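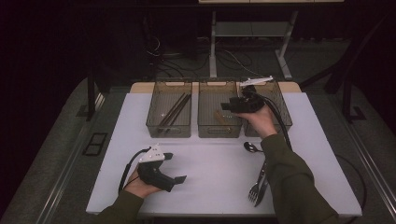 Three smoky bins in a row, chopsticks already in the left one.

Okay, so this is the cutlery page I promised! It started with our kitchen drawer, which had gotten so bad that you had to pull it open an inch, poke a hand in and push something down before it would open the rest of the way. Forks on top of spoons, rubber bands, the pizza wheel, a stack of soy sauce packets from I don't know when. I had been saying since March that I'd fix it, and on Saturday we finally did.

The plan was simple enough. Everything comes out onto a white table where you can see it, and then each kind of thing gets its own bin. I like see-through bins for this (tinted is fine, you can still tell what's in there) and I like the ones with handle cutouts at the ends, because I'm forever carrying them over to the sink to rinse out the crumbs. Akua wanted one of those bamboo trays with the slots, and we went back and forth on that for most of a week. My trouble with slots is that somebody else decided how wide they are! Our chopsticks have never fit in one, ever, unless they go in on a slant and then they take up two.

So, the bins. Long skinny stuff goes in the left one, wooden cooking tools in the middle, and the eating things, meaning forks, knives and spoons, on the right. The right-hand bin is the one nearest the dishwasher in our kitchen, and it's the one that gets filled and emptied every single day, so I wanted it close.

I did a little polishing while I was at it. Just a soft cloth and a drop of dish soap, no fancy paste. I also made a rule that anything we hadn't used since last winter had to go in the giveaway box, and I broke it right away for the melon baller.

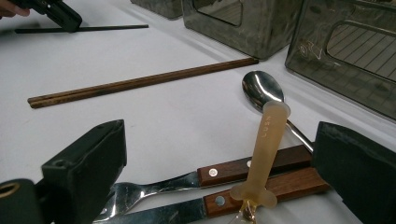
Salamatu Tetteh wrote in to say I've got it backwards and the spoons should have a bin of their own, because in her house they go through twice as many spoons as forks and she's tired of digging for them. Fair point! We aren't big soup people over here, but if you've got cereal kids I can see it. She also stands her wooden spoons up in a jar by the stove. I've tried that and I knock it over, every time, usually with my elbow while reaching for the salt.

One more thing people keep asking me about is wooden handles. I love how they feel, and I do not put them in the dishwasher. They get washed by hand, dried with a towel right away, and every couple of months I rub in a bit of mineral oil and leave them out overnight on newspaper. Kwesi thinks this is a ridiculous amount of work for a fork. He's also the one who always picks the wooden-handled ones when he sets the table, so there you go.

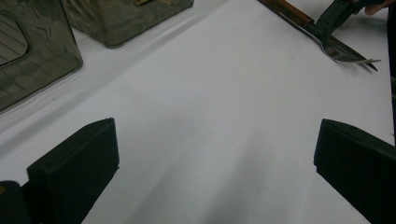
Fork and knife side by side, with two of the containers over on the left.

Next up is the cupboard with the plastic lids, and I'm going to need a bigger table for that one. If you've got a system for lids that has lasted longer than a month, please leave it in the comments, I'll try anything.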